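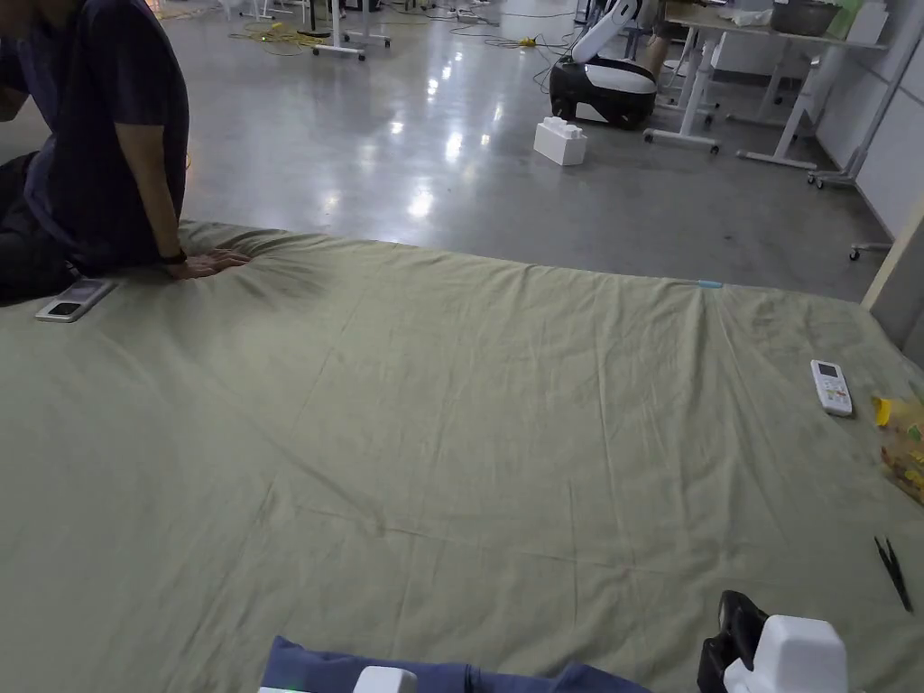 Hatthorpe Flat Sheet in Olive Green

Cotton flat sheet, sold singly
Item no. 283
Colors: Olive Green, Putine Blue, Oat, Chalk
Sizes: Twin, Full, Queen, King

Overview

The Hatthorpe is our everyday cotton flat sheet. It has a plain weave, a matte finish and no pattern, piping or trim. The green is a muted one, closer to sage in daylight and a little browner under warm bulbs. If you are matching it to curtains or a painted wall, order a swatch first.

People buy it as a top sheet, but a good number of orders come from customers who use it somewhere else: over a sofa, as a light cover for guests, or spread on the floor as a clean surface for sorting and folding. It is cut generously and has no elastic, so it lies flat wherever you put it. Press a hand down on it and the cotton will gather into small creases, then smooth out again with a pull at the corners.

Fabric

100% cotton, piece-dyed. The weave is medium weight — heavier than our Ogura summer sheet and lighter than the Daltstead flannel. It is not treated with a wrinkle-resistant finish, so expect soft wrinkles in use and visible fold lines when it first comes out of the package. Most of these drop out after the first wash. If you like a crisp bed, iron it while slightly damp on the cotton setting.

The sheet softens over the first 6 washes and stays about the same after that. The green may lose a small amount of color in the early washes. Wash it separately the first time, and keep it away from white towels until the rinse water runs clear.

Dimensions

Twin: 70 x 102 in.
Full: 84 x 102 in.
Queen: 94 x 106 in.
King: 110 x 106 in.

All sizes are measured before washing. Allow for shrinkage of up to 3% in length. The top hem is four inches deep and the bottom hem is one inch. The sides are finished with a narrow double-turned hem.

Choosing a size

For a bed, order the same size as your mattress. If the mattress is deeper than 14 inches, or if you like a long drop at the sides, go up one size.

For a floor or sofa cover, the Full is the most popular. It covers a three-seat sofa with enough left over to tuck behind the cushions. On a smooth floor the sheet can slide, so use a thin rug pad under it or keep it on carpet.

Care

Machine wash warm, up to 90°F, with similar colors.
Use a mild detergent without bleach or optical brighteners.
Tumble dry low and take it out promptly, or line dry in the shade.
Iron on medium to high.
Do not dry clean.

Shake the sheet out before washing if it has been on the floor. Crumbs and small items get caught in the deep top hem. For ink marks, dab with rubbing alcohol on a white cloth, working from the outside of the mark inward, and wash as usual. Grease from snacks comes out best with a drop of dish soap left on for ten minutes.

What you get

One flat sheet, folded and wrapped in a paper band. Pillowcases and the matching fitted sheet are sold separately. Dye lots vary a little, so order all the pieces for one bed at the same time if an exact match matters to you.

Availability

Olive Green is in stock in Twin, Full and Queen. The King is on back order and is expected in April. This batch is a run of nearly 500 sheets across the four sizes. Swatches are free, one of each color per household, and ship by regular mail.

Returns

Unwashed sheets can be returned within 30 days in the original paper band. A washed sheet can be exchanged only for a fault in the weave or stitching. Send a photo of the fault and the item number with your request.

Related items

Hatthorpe Fitted Sheet, Olive Green
Hatthorpe Pillowcase, set of two
Ogura Summer Sheet
Daltstead Flannel Flat Sheet

Page updated Nov 21, 2022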